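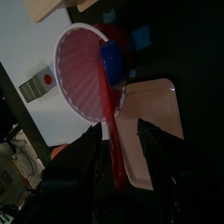
Jelstead Tabletop Set - README

version 3, last edit Sunday, March 9, 2025

What this is

Pictures and notes of play kitchen stuff on a table. Plates, trays, cups, plastic utensils, pretend food, a wooden box or two. Things get moved, stacked, put in cups, taken out again. Put together at Zeltico for anybody who wants small everyday objects in a mess and not lined up on a white sweep.

Short on time so this file is short too. Fuller notes in notes/ - some are still half written.

What's in it

images/ 1260 pictures, jpg
labels/ one text file per picture, same name
notes/ setup notes, one per session
splits/ train and test lists
objects.csv every object we own, one row each

Test list is 271 pictures. Everything else is train. No session is in both, please keep it that way if you make your own split.

Objects

Went for cheap and plastic. Colors are mostly red, blue, pink, white, plus the food. Names used in the labels:

plate - round ones, any color. Looks oval in plenty of the pictures, still a plate.
tray - anything rectangular with a raised lip. Lids go here too if you can't tell.
cup - with or without marks on the inside.
utensil - see below, this one is a pain.
food - toy vegetables, rolls, etc.
box - the wooden ones with holes or slots in the top.
board - flat, white, might be paper. We don't split the two.

Utensils: labelled as one thing, handle and head together, even when the parts are different colors. Up to version 2 a blue end on a red handle sometimes got its own label. Fixed in most files. If you find one left over, open an issue.

Sessions

Each session starts with the table set and ends whenever the list for it is done. Typical list:

put the utensils in the cup
plate next to the tray
food on the board
clear the board
swap the box for the plate

Order changes from session to session. Nothing gets taped down. If something rolls off the table it's out until the next session, and the note says so (usualy).

Piles are on purpose. Utensil across a plate, tray tucked up against it, one thing over the edge of another. Tidy tables are easy, we had plenty of those in version 1 and they didn't help much.

Labels

One line per object. Name, color, where it sits, what it touches. Example:

utensil, red, in cup, touches cup
food, green and white, on board, touches board

Colors are the color you'd say out loud. Two colors max, so a striped piece with a different colored end loses one. Known problem, see below.

"in" means standing or lying inside. "on" means resting on top. "behind" and "next to" go by the table, and the side the box is on counts as left.
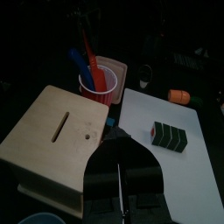
Khoury wrote back after version 2 that "in cup" is too loose, a knife and a spoon standing in the same cup come out as identical lines apart from the color, and could we at least add which way each one leans. Fair. Added a lean field for cups only: left, right, straight. Done for the test list, train is in progress.

Known problems

- third color dropped on striped food, see above
- dark background eats small things at the back of the table. Those are labelled "unknown, small" and left at that
- lids vs trays when they're see-through. Coin toss
- slot and round hole in the box top are not labelled as parts. Maybe later
- smudges on the wood are just smudges, don't file them as objects
- a few notes have the wrong session number, the list is in notes/fixme.txt

Getting it

Full download is one zip, 997 MB. There's a small preview zip as well, same folders, fewer pictures. Unzip both in different places or the preview will overwrite the split lists. Ask me how I know.

If you use the Kusix viewer, point it at the top folder and not at images/, otherwise it won't find the labels. Set the cache to 3000 or scrolling gets choppy.

Use

Free for research and teaching. Keep this file with the pictures. Don't repost the zip under another name, link to it.

Changes

v3 - lean field, utensil labels merged, boards and paper merged
v2 - wooden boxes added, piles added
v1 - first set, tidy tables only

Next

More food. Bowls. Finish the lean feild on train, aiming for June.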